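会社概要 – 株式会社トライナー（Triner）

Triner は、通い容器および小物整理用バスケットの選定、仕分け、保管、貸出を行う会社です。対象は樹脂製の浅型バスケット、積み重ね式のビン、ならびにこれらを載せる作業台まわりの備品です。食品用の密閉容器、金属製コンテナ、木箱は取り扱っていません。

取引先は部品商社、学校の備品室、図書館、小規模な通信販売事業者が中心です。登録している容器の型は46、在庫数は2,078点です（Monday, January 1, 2024 現在）。在庫数には貸出中のものを含み、廃棄判定済みのものを含みません。

事業の範囲

当社の業務は、選定、仕分け、貸出の各工程に分かれています。選定では、収納物の寸法、質量、取り出し頻度を聞き取り、容器の型と段数を決定します。仕分けでは、返却された容器を型別・色別に分離し、変形と欠けを検査します。貸出では、検査を終えた容器を所定の段数に重ね、出荷票を付けて送り出します。

このうち所要時間の大半を占めるのは仕分けです。返却品は型と色が混在した状態で届くことが多く、向きも揃っていません。混在したまま重ねると縁が噛み合わず、荷重が一部に集中して側面が変形します。当社が作業台の上での平置きを標準としているのは、この変形を避けるためです。

作業台と平置き

仕分けは木製の作業台で行います。浅型バスケットは重ねずに台上へ広げ、色と型を確認してから寄せます。白色のビンは台の奥側に積み、バスケットの置き場と分けます。黒色と緑色は別系統として扱い、同一の山に入れません。 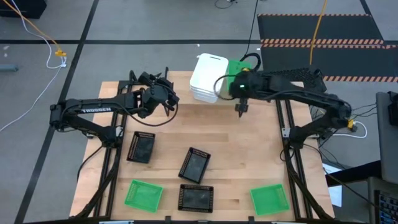

平置きの段階では、容器の角度を揃える必要はありません。角度を揃えるのは色の分離が済んだ後で、先に揃えると同じ容器を二度動かすことになります。分離後は長辺を台の縁と平行にし、型番の刻印がある場合は手前に向けます。刻印のない型については、底面の外寸を測り、台帳の値と照合します。

検査項目は次のとおりです。

縁の波打ち：定規を当て、隙間の有無を見る
孔の目詰まり：裏面から確認し、付着物は樹脂ブラシで除去する
角部の白化：白化が両面に及ぶものは貸出から外す
底面の反り：台上で対角を押し、がたつきの有無を見る

反りの判定には台そのものの平面度が影響します。台の天板は毎年5月に点検し、必要に応じて研磨します。天板の節や木目の濃い部分は、段差がない限りそのまま使用します。

積み重ねの基準

ビンは上から順に取り出す前提で積みます。段数の上限は型ごとに台帳で定めており、現場の判断で増やすことは認めていません。持ち手の開口がある型は、開口の向きを上下で揃えます。向きが揃っていない山は、持ち上げる際に指が下段の縁に掛かり、下段ごと傾くことがあります。

浅型バスケットの積み重ねは、同色・同型に限ります。縁に孔のある型は、わずかな型違いでも外見上は収まってしまうため、目視のみで合否を決めず、山の高さを測って確認します。測定値が台帳と合わない山は、一度崩して平置きに戻します。

枠材と縁まわり

作業台の近くでは、容器のほかに細い平棒材の枠を扱うことがあります。枠は角部の直角と、棒材同士の平行を確認します。塗装の剥がれは外観上の欠点として記録しますが、容器に接する面に剥がれがなければ使用を継続します。留め具の緩みは、その場で締め直します。

枠を扱う際は、天板を傷つけないよう、引きずらずに持ち上げて移動します。台の縁に近い位置では、枠と容器を同時に動かしません。

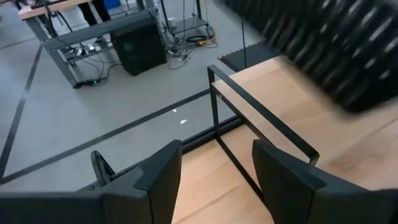

木製天板と黒色の金属枠

貸出の条件

最小貸出数は100点です。500点を超える場合は分納とし、初回分の検収後に残りを出荷します。色の指定は可能ですが、同色で数が揃わないときは、型を優先するか色を優先するかを事前に確認します。回答がない場合は型を優先します。

返却時の洗浄は不要です。ただし、粘着ラベルを貼付した容器は、剥がした状態で返却してください。糊が残ったものは仕分け工程から外し、別途処理するため、再貸出までの期間が長くなります。他社の容器が混入していた場合は、型を記録したうえで着払いにて返送します。

台帳について

在庫の管理には、自社で整備した台帳「Osent」を使用しています。記録項目は型、色、外寸、内寸、段数上限、検査日、貸出先です。個体番号は付けていません。同型同色の容器は互換品とみなし、数量のみを管理します。

Osent の旧版では黒色と濃灰色を同一の区分としていましたが、照明条件によって判定が分かれたため、現行版では色見本との照合を必須としました。旧版の記録は書き換えず、参照用として残しています。寸法の単位はミリメートルで統一し、端数は切り捨てます。

体制

代表および技術責任者は Boyang Tang です。台帳の改訂、検査基準の変更、新規の型の登録は、すべて技術責任者の承認を経て行います。仕分け手順書は Tang が初版を作成し、現在も改訂を担当しています。

Stimiddale の事業所には、仕分け室、保管室、出荷口があります。保管室は型別の棚割りとし、色の区分は棚の段で行います。出荷口には検査済みの容器のみを置き、未検査品を通過させません。

関連会社の Tian は、容器の補修と再生材への加工を担当しています。当社で廃棄と判定した容器は Tian に引き渡し、樹脂の種類ごとに分別します。補修して戻ったものは返却品と同じ扱いとし、改めて平置きからの検査を行います。

見学および問い合わせ

仕分け室の見学は、取引先および取引を検討中の事業者に限り受け付けています。見学中は作業台の上の容器に触れないでください。配置の途中にあるものが動くと、その台の仕分けは最初からやり直しになります。

容器の選定に関する問い合わせには、収納物の最大寸法、1容器あたりの想定質量、使用場所の床面または台面の材質を記載してください。写真を添付する場合は、寸法の基準となる定規を並べて撮影してください。手持ちの容器との積み重ね可否を確認したいときは、現物を1点送付いただければ、台帳の型と照合して回答します。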